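Minutes of the build evening, Farnmont shared workshop
Tuesday, March 5, 2019

1. Opening
The meeting started when the heating was on. The minutes of the previous meeting were accepted with one correction: the wrist motors for Puline were ordered from Rinirberg, not from Vasiliauskas as was written.

2. State of the build
The real Puline has now its torso frame and one arm standing on the bench. The second arm waits for 4 bearings from Rinirberg. The seller wrote that they are sent, but no tracking number was given. Until they come we continue in the simulator, so that the work on the control program does not stop.

The budget for this quarter was 200 dollars and 24 of them remain. It was agreed to buy no more printed parts before the bearings are paid.

3. Simulator
The room model was loaded on the workshop computer and the view from the robot's head was put on the large screen. The discussion was mostly on the position of the two grippers and on the brown object near the right one. Three views were saved with these minutes.
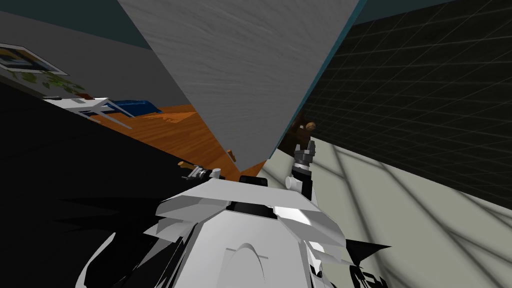
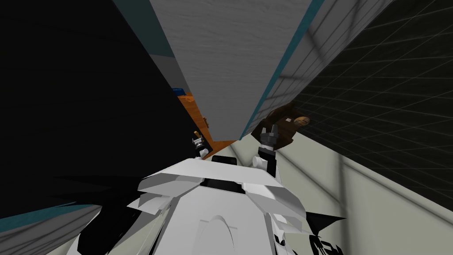
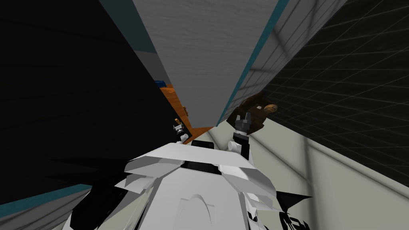
Simulator views, all with both grippers and the gray panel.

Minutes written by the secretary of the Puline build group

The following was said on the views:

The tilt of the head is too strong for daily use. The room stands at a steep slant, and it is tiring to judge a distance in this way. It was proposed to add a second view from the side, with the horizon kept level. Agreed.

The white torso takes much space at the bottom of the view. One member asked to hide it, but the others prefer to keep it — the real robot will also see its own body, and the program must learn to live with this.

The small stick on the wooden side was discussed longer. It is thin, and the left gripper is set to close with the same force as the right. The force should be a separate setting for each hand. This change will be made before the next meeting.

4. Shared computer
The Vasiliauskas graphics card gets loud when the simulator runs for long. The fan will be cleaned. Please do not close the simulator by the power button, the settings were lost 2 times in this way.

5. Open day in August
It was asked if Puline can be shown at the Farnmont open day. No decision. If the second arm is not moving by then, we will show only the simulator.

6. Other matters
The small vise is missing from the metal corner. Who has it at home should bring it back.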